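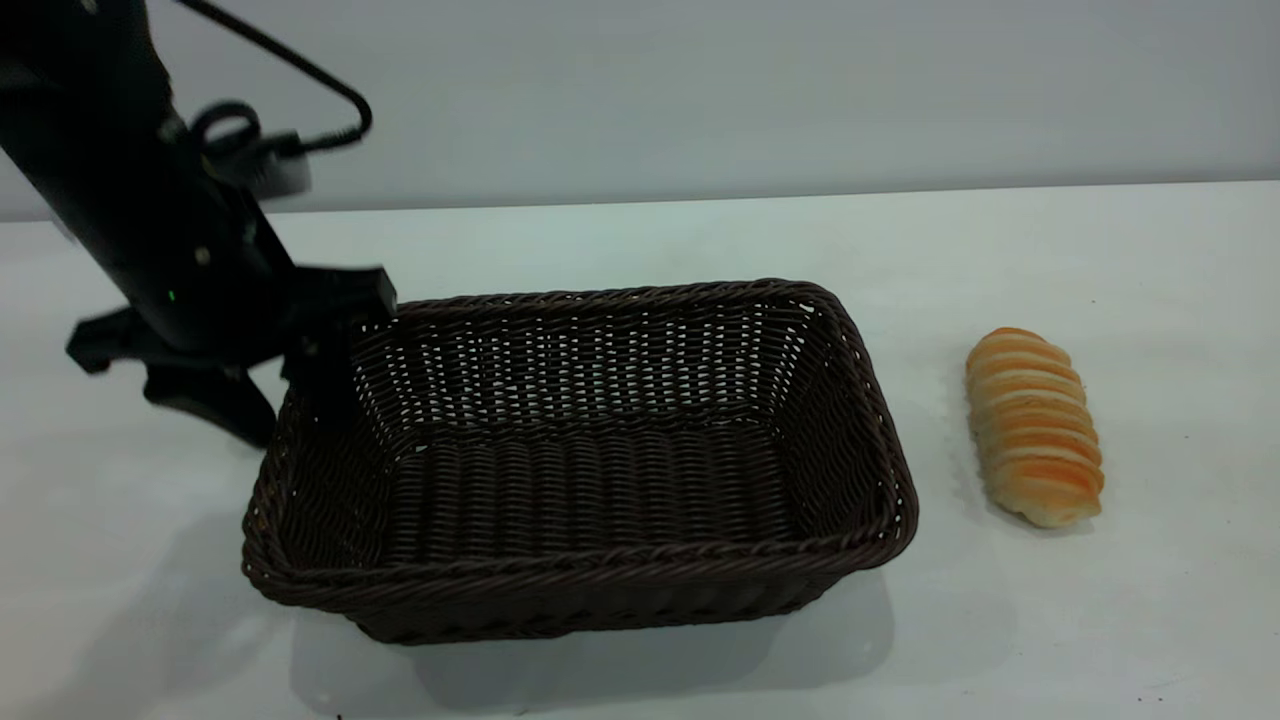

3.2 Episode acceptance rules

Figure 2. Workspace of the bread-to-basket task, with the gripper open and the roll outside the basket.

Each episode was checked against the Doltbridge rules before use. The operator may not touch the table once recording starts. An episode is rejected if the basket tips or if the roll comes to rest on the rim. Of 2,000 recorded episodes, 1,674 passed. Żak and Gkikas reviewed the rest separately and restored 22 in which the basket had moved but stayed upright. Limits on arm speed are given in Section 3.3.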